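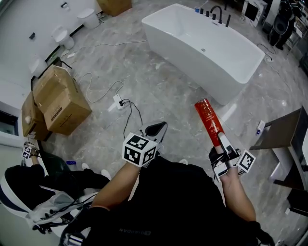 Bathroom reno quotes, Gustthorpe area

tapwasher_9
4 Dec 2023
Got three quotes back for our main bathroom. Same room, same tiles, same toilet. The gap between cheapest and dearest would buy a decent used ute. The middle one has a line reading "sundries, $467". Has anyone ever met a sundry?

MrsGrout
Silicone, screws, drop sheets, lunch. Ours was $367 and I never saw a receipt either. Ask for it itemised and watch it shrink.

Vasanthi Pramanik
Disagree. I did the books for a plumber for years and sundries is where all the boring stuff lives. If you make him list every washer he'll charge you for the listing.

MrsGrout
He can list them on his lunch break, seeing as I'm paying for it.

offcut
Who's the dear one? If it's Abeysekara, pay it. They did our ensuite in April and the floor falls towards the drain, a feature my last tiler considered optional.

tapwasher_9
It is Abeysekara. The cheap one is Jukeck, who quoted from the driveway without getting out of the van.

Vasanthi Pramanik
Then you have your answer. Also check who's doing the waterproofing and whether you get a certificate.

dunny_budget
Counterpoint: Jukeck did mine, it's fine. Door sticks a bit. Colour of the grout isn't what I picked but I've come around to it.

offcut
Stirring endorsement.

tapwasher_9
Rang Abeysekara. They'll knock off $50 if we do our own demolition. My husband has already found the sledgehammer, so send thoughts.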